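25 septembre 2023, cahier démos pinces

Reprise de la tâche vêtements. Naveen le matin, moi l'après-midi. Objectif de la semaine : 234 démos propres, on en est à 80.

Consigne rappelée à tout le monde : approcher pince ouverte, marquer l'arrêt au-dessus du tissu, fermer, lever doucement. Pas d'aller-retour. Si on hésite, on jette la démo et on recommence, sinon le modèle apprend l'hésitation (cf. le lot de juin, inutilisable).

Tissus sombres = toujours le point pénible. L'ombre des mâchoires mange le relief, on ne distingue plus bien les plis entre les patins. Viser une couture ou un bord, pas le plat.

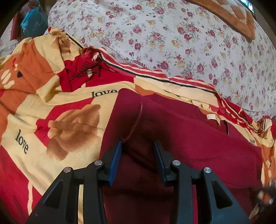
Enikő voudrait qu'on garde les couvertures à motifs sous les vêtements, Gianni préférerait un fond uni pour commencer. Pas tranché. Pour l'instant on garde les motifs, c'est plus proche de ce que demande Darnach.

Rejets du jour : 10. Surtout des fermetures trop tôt, et 2 pertes de suivi quand je tourne le poignet trop vite. A revoir avec Định, il pense que c'est la calibration.

A faire demain :
- resserer la poignée, elle a du jeu
- relire les rejets avec Lucrezia
- envoyer le lot à Szulc avant midi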